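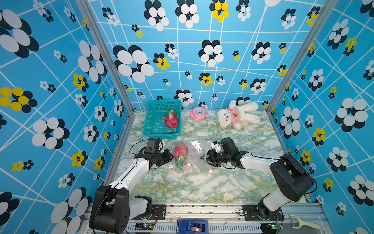 Two-arm bag handling under Skedow. The right gripper is on the open end of the bag, with a dragon fruit inside.

Skedow 2 – Control and Planning Software for Two-Arm Workcells
Reviewed by Rekha Kulkarni, Urnton Laboratory for Applied Automation
19 February 2020

Skedow is a planning and control package for pairs of small robot arms, supplied by Montes under an annual site license. Our laboratory evaluated the second major release on a bench cell, using tasks that involve soft packaging. The package was tested as delivered, with no custom plug-ins.

Installation is well documented. Both arms were recognized on the first attempt, although the calibration tool requires the operator to enter joint limits by hand and does not save them until the final page. One session was lost for this reason.

The planner treats the two arms as a single system and checks each path against the other arm before motion begins. Paths near the center of the cell were sensible, if cautious. Replanning is slower than we would like when both grippers are assigned to the same object.

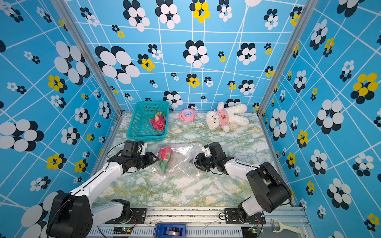 Left gripper directed at the bagged fruit while the right holds the opening.

Perception is the weaker part of the package. Clear film remains difficult for the segmentation module, and its outline of a crumpled bag changes from one reading to the next. Results improved once we set the module to track the fruit and treat the bag as a margin around it. This setting appears only in an appendix of the manual. Fixed objects at the rear of the cell were labeled consistently and kept out of the planned paths.

The logging tool deserves praise. Joint positions, commands and camera readings share one clock, and a run can be replayed at reduced speed with the planned path laid over the recorded one. We stored more than 480 runs without a damaged file. Search is limited to run number and date, a limit Kerklow, our previous package, did not have.

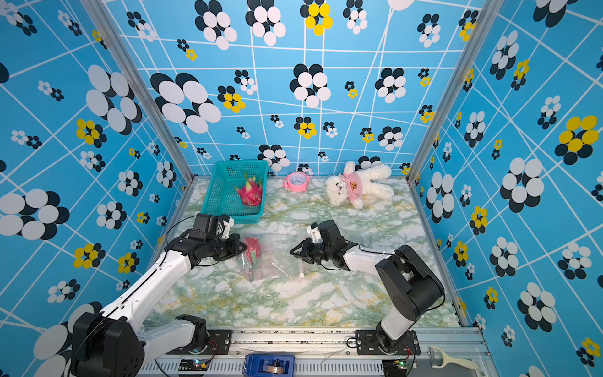 Both grippers open on either side of the bag.

Abelardo Correa of our controls group also reviewed the scripting interface and found it clear, with error messages that name the joint concerned. He notes that the December update renamed several commands and that older scripts must be edited by hand.

Skedow 2 is recommended for laboratories with rigid or opaque items. Those working with clear packaging should request a trial license first.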